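Stage 2 pre-shoot walkthrough, 2019-09-10
Production: *Kordestani* (feature, second unit)
Checked by: Howard Sugden
Copy to: Wendy Cheetham, line producer

**Exits and access**

- [x] Fire exits clear, both sides
- [ ] Exit signs lit – north one is out. I was told in April that it was on order. I'd like to see the order.
- [x] Fire lane painted and kept open
- [ ] Crew parking plan posted. There is a plan. It shows 25 spaces in a lot where I can't see how they'd fit.

**Power**

- [x] Generator parked outside, exhaust facing away from the doors
- [x] Cable ramps on all walkways
- [ ] Distro boxes tagged. Two have tags with no date on them. A tag with no date tells me somebody owns a tag.
- [ ] Load sheet for the night exterior. Cernis says the 400 amp service will cover everything, including the rain rig. They said it by phone. Get it in writing before anything is plugged in.

**Rigging and stunts**

- [x] Truss inspected, paperwork seen
- [ ] Stair fall: pads on site but still in the wrapping. "We'll rehearse on the day" is not a rehearsal.
- [ ] Car stunt lockup. The map has 4 positions and the call sheet has names for 2 of them. Who has the other end of the street?
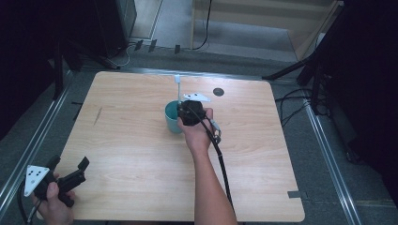 The car stunt stays open until I have names for every position, with radios assigned. I've heard that the director has done this kind of gag before and that it always goes fine. Maybe so. I wasn't there, and neither was this street.

**Breakaways and effects**

- [x] Breakaway bottles stored away from the real ones
- [ ] Haze fluid data sheet. The one in the binder is for a different Wavovine product. Same logo, wrong fluid.
- [ ] Blank-fire weapons: locker is fine, sign-out log has gaps. No log, no weapons on the floor.

**Medical**

- [x] Set medic booked for all stunt days
- [ ] Nearest hospital on the call sheet – still lists the one from the Celalby location. Fix before the next sheet goes out.

**Result:** not cleared for stunts or weapons. Dialogue scenes can go ahead once the north exit sign is working.

Wendy, I know the schedule is tight. I'll walk it again when the open items are done, and I'll want to look at each one myself.

H. Sugden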